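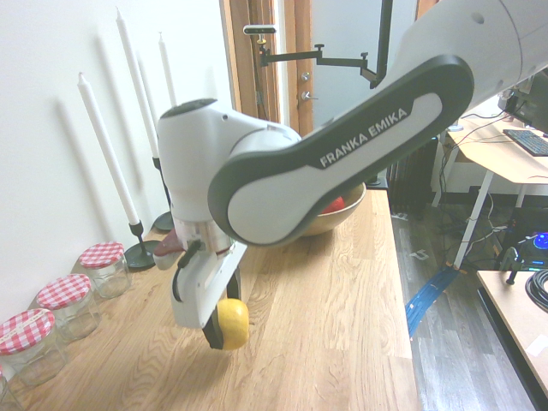
# Ginon kitchen: walk-round checklist

Date of walk-round: 2020-11-28
Last one before this: March, in theory monthly ever since
Rooms covered: kitchen, pantry, back hall as far as the boiler cupboard
Key: OK / FIX (do it this week) / WATCH (look again next time) / N/A

Comments go under the line they belong to. The last version had all the comments on the back of the sheet and it took longer to match them up than to do the inspection.

## 1. Table by the white wall

- [x] **Top sound, no splinters or lifted edges** - OK

 Light wood forgives nothing. It wants oiling before the beet season, or we accept a pink table.

- [x] **Table stands steady when leaned on** - OK

 The folded Tôn menu is still under the short leg. It has now been a temporary repair through three versions of this checklist. It works, so I have marked it OK with a bad conscience.

- [ ] **Nothing flammable near the candle holders** - FIX

 The black holders are at the end where the jars start, and the nearest jar has a fabric top. Gingham is cotton, cotton burns, and a row of it makes a very pretty fuse. Move the holders to the windowsill in the hall or move the jars down. I would move the holders, as they don't have to be washed first.

- [x] **Candles not left lit in an unattended room** - OK

 None lit on arrival. I am told they are for atmosphere. The atmosphere in here is mostly onions.

- [ ] **Jars set back from the edge** - WATCH

 Lined up along the wall side, which is the right side. The line does come all the way down the table, though, and the last one in any line is the one an elbow finds. Close them up a little toward the middle.

## 2. Glass jars

- [x] **Free of chips and cracks at the rim** - OK

 Run a fingertip around the rim, gently. If you find the chip this way, see section 7 for the bandages.

- [ ] **Fabric comes off before washing and goes back on dry** - WATCH

 The red-and-white covers are charming and will hold a damp smell like a gym bag. Whoever put them on the screw lids did it neatly, so I would like it to be done neatly again. If the cloth is glued to any of them, that lid is for dry goods only.

- [ ] **Labels filled in** - FIX

 A white strip with nothing useful on it is a sticker. Contents and month, in pencil. "Misc." is not a contents. Neither is "the good one," which I found in the pantry.

- [x] **Clean jars kept apart from filled jars** - OK

 The ones on the table look empty, so this is easy to pass. Ask me again after the marmalade.

- [ ] **New seals in stock** - FIX

 We have the box that seals come in. Order from Mititer, pack of 60, and put them in the box.

## 3. Fruit and the bowl

- [x] **Fruit sound, no soft spots or mold** - OK

 Turned over everything in the wooden bowl. Past inspections looked only at the top layer, which is how we came by the plum.

- [x] **Bowl wiped out and dry underneath** - OK

 Hand wash only. The bowl has been through the dishwasher once and came out all right. It doesn't need to go for the record.

- [ ] **Fruit for eating kept apart from fruit for preserving** - WATCH

 The system so far is that everyone knows. Everyone does not know. Yellow fruit in particular goes missing the night before it is wanted and comes back as a slice in someone's drink. Suggest a second bowl, or a note.

- [x] **No loose fruit on the floor** - OK

 One grape under the radiator, too old to be a slip hazard. Removed with a butter knife.

## 4. Stove and hot work

- [x] **Burners light first time** - OK, except back left, which lights on the third click and always has.

- [x] **Hood filter clean** - OK

 Cleaned that morning, I suspect, by someone who had read the date on the sheet. I have no objection to this as a method.

- [ ] **Dry oven mitts, no holes, within reach** - FIX

 One pair has a hole exactly where the thumb goes. Throw it away. Do not move it to the bottom of the drawer, where I found the previous pair.

- [x] **Preserving pan handle tight** - OK

- [ ] **Pan handles turned in** - WATCH

 Nothing on the stove at the time, so no handles to judge. Based on experience I am not giving it a tick.

- [ ] **Heatproof mats out before hot jars come off the stove** - FIX

 There are 7 mats listed in the inventory. I found cork crumbs. A hot jar set straight down on a cold surface can crack from the bottom, and then you have syrup on your shoes at a temperature nobody wants it. A folded dish towel will do until the mats are replaced.

## 5. Knives and small tools

- [x] **Knives in the block or on the rack** - OK

- [ ] **No knives in the sink** - FIX

 One knife in the sink, under the suds, point up. I found it by looking. I would like that to stay the usual way of finding it.

- [x] **Peelers and corers all present** - OK

 The apple corer was in the flower drawer. I counted that as present.

- [ ] **Jar funnel clean inside the neck** - WATCH

 Clean enough to pass, with a dark ring that could be the metal or could be last year's damson. Soak it overnight and we'll find out.

## 6. Electrical, water and floor

- [x] **Cords not trailing across the sink or stove** - OK

- [x] **Outlet covers intact** - OK

- [ ] **Extension cord not in use as a permanent fixture** - FIX

 It has been painted over at the baseboard, which suggests a commitment. The kettle can go on the wall outlet and the radio can run on batteries like it used to.

- [x] **Faucet doesn't drip** - OK

 Washer replaced. The silence is strange and I recommend it.

- [ ] **Floor mat lies flat** - FIX

 The corner nearest the pantry curls. We all step over it now without noticing, and visitors don't. Turn the mat around; if the other corner curls too, it goes in the trash.

- [x] **Walkway to the back door clear** - OK

 Clear at 9 in the morning. By lunch there were two crates of squash and a bicycle helmet in it, but the inspection was at 9.

## 7. Fire and first aid

- [x] **Fire blanket on its hook, tapes hanging down** - OK

- [x] **Extinguisher gauge in the green** - OK

 Service tag in date. The tag had a shopping list on the back. I copied the list out and left the tag alone.

- [ ] **Smoke alarm tested** - FIX

 Pressed, nothing. Pressed again, nothing. New battery in before anyone cooks, please, and don't borrow it for the radio. (See section 6. I do see the problem.)

- [ ] **First aid box stocked** - FIX

 Plenty of slings. No burn gel and no blue bandages, in a room where people cut fruit and boil sugar. The sling supply would do for a minor war.

- [x] **Emergency numbers posted and readable** - OK

 Readable once you lift the Vistent calendar hung over them. Move the calendar over to the next nail.

## To do before the next cooking day

| Item | Section | Done |
|---|---|---|
| Candle holders away from the fabric lids | 1 | |
| Labels on jars, in pencil | 2 | |
| Order seals | 2 | |
| Replace heatproof mats | 4 | |
| Throw out the mitts with the hole | 4 | |
| Knife out of the sink | 5 | yes, by me |
| Retire the extension cord | 6 | |
| Turn the floor mat | 6 | |
| Smoke alarm battery | 7 | |
| Burn gel and blue bandages | 7 | |

The petty cash tin has 22 dollars in it. Battery and burn gel first, then mats. Please put the receipts in the tin and the tin back on the shelf, and initial the last column only when the thing is done. Last time the whole column was initialed in one pen, at one angle, and the mat was still curling.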